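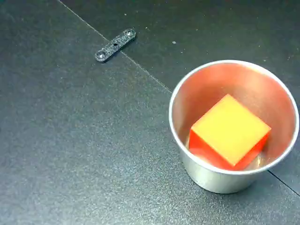 Skarnach Community Workshop – Small Machines Group

FOR IMMEDIATE RELEASE
8 June 2020

Skarnach workshop group releases plans for the Totinano, a 3D-printed tabletop robot arm

The Small Machines Group at Skarnach Community Workshop has released the full plans for the Totinano, a small robot arm that can be printed on a home 3D printer and driven by hobby servo motors. The download includes the part files, wiring diagrams, control software and a build guide written for people who have never put together a robot before.

The arm was designed and built by three members of the group, starting in January. The test task from the beginning has been a simple one: pick up a block from the table, move it over a small steel cup and let go. The cup was chosen because it is only a little wider than the block. An arm that drifts to one side will hit the rim, and the builder can then see which way it is off.

"We wanted something you could build on a kitchen table and fix on the same table," said Borghild Rønning, who leads the group. "A lot of us had started robot kits at home and given up at the wiring stage. So the guide spends most of its pages there."

The printed parts of one arm use 1338 grams of filament, with supports included. They are sized so that the largest will fit on an ordinary hobby printer. The base plate and the upper housing are printed with a grid of holes, which saves material and leaves places to tie down a cable or bolt on an extra bracket. The base is held down with screws, and the guide asks builders to finish this step before running the motors for the first time. An early version stood on rubber feet and walked across the table whenever the upper joint moved fast.

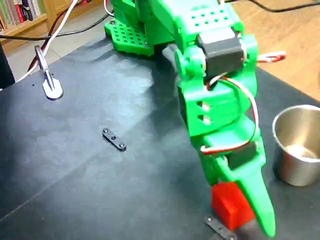 Wiring went through several changes too. In the current version the servo leads leave the upper motor in an open loop and run down beside the forearm to the wrist. The group tried routing them inside the forearm, but the leads were pinched when the joint folded and replacing one meant taking the whole segment apart. The open loop is less tidy. It does let a builder swap a motor with one screwdriver.

The gripper fingers are long and tapered, so they can reach down beside a block without pushing it away. They wear faster than the other parts and are printed separately from the wrist. The files come in three lengths. The shortest is recommended for new builders, as it puts the least load on the wrist motor.

The control software, called Dollow, runs on a regular laptop. It lets the user move each joint with a slider, save a position and play saved positions back in order. There is a slow mode, which is on by default, and a stop key that works from every screen. Members ran the block and cup task 932 times with the final design before the plans were released, keeping a written log of missed grips, dropped blocks and loose screws. The log is included in the download.

"The log is not very exciting to read," Rønning said. "But if your arm keeps dropping the block in the same spot, there's a fair chance ours did it too, and we wrote down what we changed."

Most of the changes were small. The wrist bracket was made thicker after it cracked at a screw hole. The joint caps were given a flat side so they could be printed without support. The practice surface was switched to a dark, matte material to cut down on glare, and this has helped a little. Light from overhead still makes bright patches, and members who film their runs have learned to move the lamp first.

The plans are free for home, club and classroom use. People who change the design are asked to share their changes under the same terms. The group does not sell finished arms or kits.

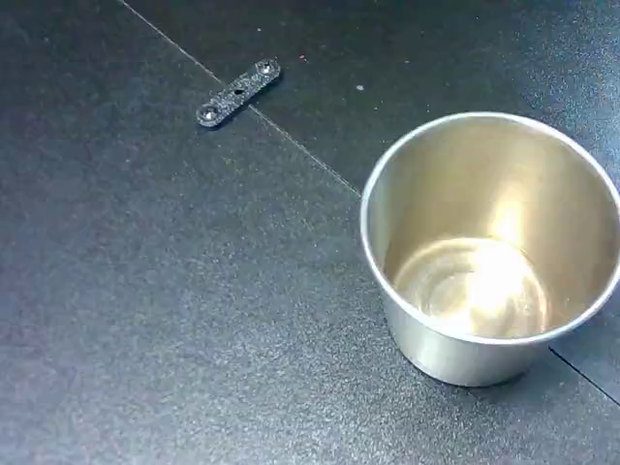 Printed parts for local builders

Workshop members without a printer can order a set of printed parts from Yüksel Print & Repair, next door to the workshop. Motors, screws and the power supply must be bought separately. A shopping list is in the back of the build guide, along with notes on which screws may be swapped for a near size.

Getting help

Build questions can be left at the workshop front desk or posted on the group's page on the Skarnach Community Workshop website. Please include the version number printed on the underside of the base plate file, and a photo of the wiring if a motor is not responding.

Media contact

Borghild Rønning
Small Machines Group, Skarnach Community Workshop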